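A Quieter Season on the Skotine Coast

The coastal reserve at Skotine has never been short of admirers. What it has lacked, until recently, is a sensible way of letting them in.

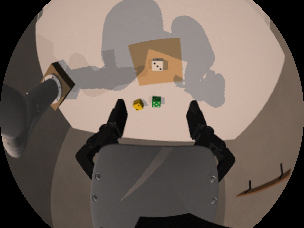 For most of its history the reserve operated on a first-come basis. Campers arrived before dawn in the summer holidays, queued along the access road from Storkport and hoped for the best. Those who missed out often set up on the verge or in the dunes, and the damage to the grasses there is still being repaired.

The booking scheme introduced in July replaced the queue with a ballot. Applicants nominate a preferred week and two alternatives, and places are drawn at the close of each round. The three campgrounds together hold 242 sites. In the first summer round, the reserve received 1165 applications, of which 735 came from households within a day's drive.

Successful applicants receive a permit covering one vehicle and up to six people. A second vehicle must be left at the Prusia car park, where a shuttle leaves on the hour between 8 am and 6 pm. Permits are not transferable, and a site left unclaimed by noon on the second day is offered to the next name on the waiting list.

Reaction has been mixed. Families who once relied on an early start say the ballot has cost them a tradition. Others, particularly older visitors and shift workers, had not stayed at the reserve for years and have welcomed the chance to plan ahead. Traders in Storkport report that custom is now spread more evenly across the season, although the bakery and the fuel stop both miss the dawn rush.

Walkers face fewer changes. Day entry remains free, and no booking is needed for the headland circuit or the lower boardwalk. The exception is the McGrath Track, a two-day route through the wetland, which is limited to 125 walkers a week while nesting birds are present. Dogs are not permitted on the track at any time of year, and fires are allowed only in the fixed hearths at the overnight shelter.

Rangers will review the ballot after its second summer. Among the matters to be considered are a reserved share of sites for school groups, a lower fee for concession card holders and a later closing time for the shuttle. Applications for the autumn round are open at the Storkport visitor centre, where paper forms are also available.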